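Chapter 4
Small Things on a Table: Sorting, Clearing and the Myth of the Clean Surface

Most advice about tidying a worktable begins with a promise. Clear the surface, the advice says, and clear work will follow. Kelechi Amadi, who taught bench skills at the Harkton workshops for 17 years, used to read such lines aloud to new students and ask them who had measured it. The question is a fair one, and this chapter tries to keep it in view.

Chapter 3 dealt with large items: chairs, boxes, anything you need two hands to shift. Small items behave differently. A box left in the wrong place gets noticed and moved. A hook, a cap or a short piece of wood can sit on a table for weeks, and each person who passes assumes it belongs to somebody's job. The Drundia method, popular in training courses, answers this with a 60-second sweep at the end of each session. Everything goes into one tray. The table looks splendid. Whether anything has been put away is another matter — the tray has simply become a smaller and deeper table.

The Wiegand method goes the other way and asks for a labeled place for every object. On paper it is hard to fault. In a shared room it tends to last until the first object arrives that fits none of the labels, and such objects arrive early. One Grinex handbook lists 80 categories for a single bench. We doubt that many readers will memorize them, and we have not tried.

What we recommend is duller. Decide which things are in use, which are waiting, and which have no known purpose, and deal with the last group first. Touch each item once if you can. Expect to be wrong now and then, and keep a container for your mistakes, emptied every January.

Shape matters more than the manuals admit. Round things roll, hooked things catch on their neighbors, and thin pieces lean on whatever is nearest. A white table helps with dark objects and does rather little for pale ones.

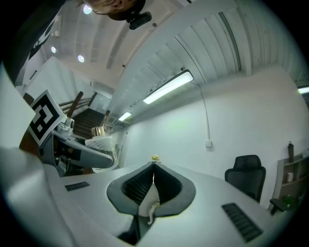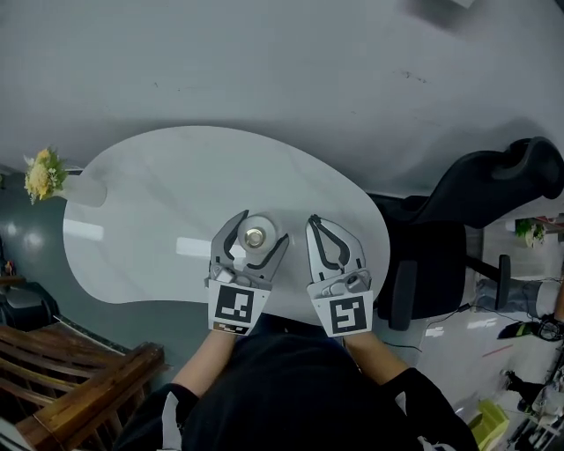 Before going on to Section 4.1, consider a point that students raise every term.

Is it worth sorting small items if the table will be in use again tomorrow?

Only the ones without a known purpose. Things in use can stay where they are overnight, and moving them mostly costs you time in the morning. Unclaimed items pile up whether or not the table is busy, so those should be sorted the same day.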